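Workplace inspection - open office, Brotunen building, unit 2
Date: June 28, 2019
Inspector: Lenka Danko
Ref: 972

Floor clear of trailing leads - OK
Desk chairs, castors and bases - OK
Stair handrail fixings - OK, retightened in March
Ceiling light tubes - 2 flickering, reported to Zabala
Walkway to stairs - keep chairs pushed in
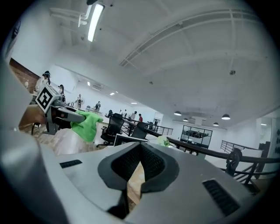 Open office: desk chairs, black stair railing to the right, brick on the left wall.

Action: replace tubes. Recheck walkway at next visit.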